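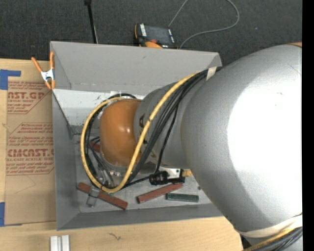

An industrial robot arm reaching into an open grey bin.

The Kornley Register

The reception point at Kornley operated from a goods shed on the landward side of the harbour. Passengers from the Caltard ferry entered by the north door, were given a numbered slip, and sat on benches until the number was called. Registration took place at a row of desks. The south door led to the buses.

Chantelle Nkuna had Desk 9. She had been a land registry clerk before the evacuation order and had been moved across in October, when the ferry went from one sailing a day to three. Her work consisted of Form K, which had two parts. Part One recorded the person. Part Two recorded the household the person had left with, including members who were not present. A Part Two could not be closed until every member had been entered as arrived, deceased, or remaining by choice. Open forms were kept in a steel cabinet behind the desks and reviewed on Fridays.

The review on 3rd February covered 49 open forms. She had cleared almost 40 by the middle of the afternoon, most of them duplicates. Households separated at Caltard often registered twice, once under each half, and the two halves had to be joined by hand. The usual fault was spelling. The officers on the Caltard side wrote down what they heard, and the quay was loud.

The form she had left until late was in the name of Tautahi, Tane, male, adult, marine fitter. He had registered on his own. Part Two listed a mother and a daughter. The mother was entered as remaining by choice. The daughter's line had a name and an age and nothing in the status box.

He was in the shed. He came in on the first bus from the hostel each morning and sat on the bench nearest the north door, and the duty officers had stopped asking him for a slip. She called him over.

"I need to go through Part Two again," she said.

"It hasn't changed."

"I have to read it to you even so. Your daughter was with you at Caltard?"

"Up to the second barrier. They were loading by weight. They put the children with the Kramer party because the Kramer party had a nurse. I was sent back to help with the ramp, the hydraulics had gone."

"And you saw her board."

"I saw the party board. I had my arm in the ramp housing."

She wrote this down. The statement was the same as the two already on file, except that the earlier ones said ramp and this one said ramp housing. She used his word.

The Kramer party had not landed at Kornley. The vessel had turned for Holell on account of the swell, and Holell kept its own register, on cards, with a different order of fields. Copies came over by van when there was a van. Surname was the fourth field on a Holell card. The first was the berth number, and the cards were filed by it.

"Do you know what berth she had?" Chantelle asked.

"No. She had a coat with a hood."

"There isn't a field for that."

"I know. I've seen the form."

He stayed in the chair. She took the Holell box from under the desk and put it between them. It was against procedure to search cards in front of an applicant, as the cards carried other people's details, so she turned the box to face herself and tilted the lid so that it stood up as a screen. She started at berth 1. The ink on some of the cards had run. There was no Tautahi. There was a Tahi, adult, and a Toddy, which she took out, read on both sides and put back.

At berth 36 the surname field was blank. The given name field was blank as well. In the remarks, in pencil, an officer had written: child, will not give name to anyone but father, says he is fixing the boat.

She read the card twice and checked the age. The age was an estimate and was one year out.

"What did you tell her," she said, "when you went back to the ramp?"

He thought about it. "I told her not to talk to people. And that I had to fix the boat."

"Those words?"

"It was a ramp. But she calls all of it the boat."

A match on remarks alone was not sufficient to close a line. It was sufficient to request a voice call, for which there was a separate form. Chantelle took one from the tray. The Holell line was open from four until five, provided the generator held – it was twenty past. She filled in the berth number first, in the Holell order, so that they would not have to look for it.

"Will she have to say her name?" he asked.

"Somebody has to say it. It can be you."

She picked up the telephone and asked the exchange for Holell. While it rang she moved the box to the floor, turned the set round and pushed it across the desk as far as the cord allowed.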